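Flovdale craft room opens its butterfly table in February

Hi, I'm Selma Jurić, and I run Pleltari, the little craft room in Flovdale with the big flowers on the wallpaper. We're opening a butterfly table this February and I'm so happy to finally say it out loud!

You come in, sit down and make fabric butterflies to take home. Pale blue wings, a green body, whatever size you like (mine always end up huge). Doina Angelovski cuts the wings and will show you how to get them to lie flat. The table has plenty of scuffs and specks on it, so please don't worry about making a mess.

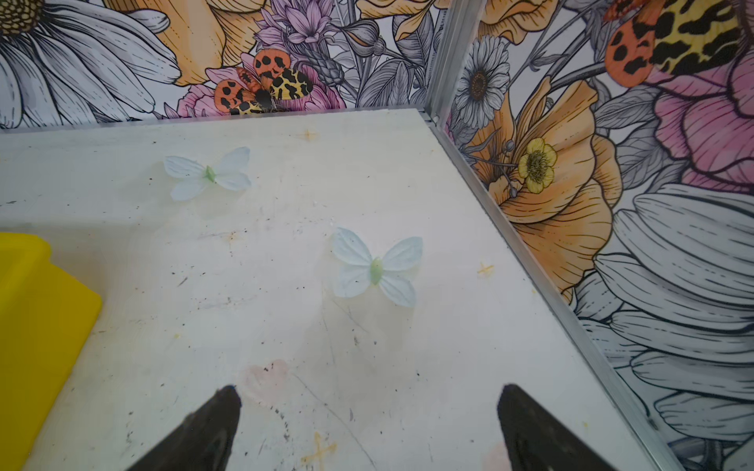 Times and booking

Sessions run 2 hours and start at 6 in the evening, upstairs at 110 Paulík Street. Fabric and thread are included, and kids are welcome with a grown-up. To save a seat, stop by the shop or leave a note for Gráinne Costello at the front counter. She's also the person to ask about birthday groups.

Press contact: Leobardo Cisneros, Pleltari, extension 647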